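Objet : Re: [atelier-bois] Huile dure Zavitlow, retour après un hiver
De : Kathleen Ó Conaill
Date : 16/08/2019

Edeo a écrit :
> J'ai passé la Zavitlow en avril sur un plan de travail en hêtre,
> deux couches, rien d'autre. Le vendeur annonce 10 ans sans
> entretien et franchement je le crois. Un litre suffit pour toute
> une cuisine. Je ne reviendrai jamais au vernis.

Dix ans, après quatre mois d'usage ? Je veux bien, mais je demande à voir. La fiche technique ne dit pas un mot du support ni du ponçage, et le chiffre vient du vendeur. Chez Faulkner on m'avait promis la même chose avec la Dumik, et j'ai reponcé au bout de 9 mois autour de l'évier. 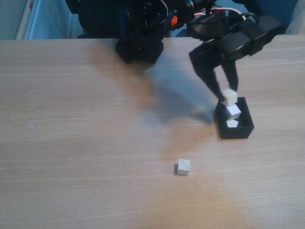
Quant au litre qui suffit, tout dépend de la cuisine. Sur du hêtre poncé au 120, la première couche boit énormément. As-tu essuyé l'excédent au bout d'un quart d'heure, ou laissé tirer ? Et as-tu essayé le verre d'eau oublié toute une nuit ? Le vin rouge ? Tant que personne ici n'a fait ces essais, je garde mon vernis, qui est laid mais qui tient.

Si quelqu'un a un plan huilé depuis plus de deux ans, sans retouche, je lirai son message avec plaisir.

Kathleen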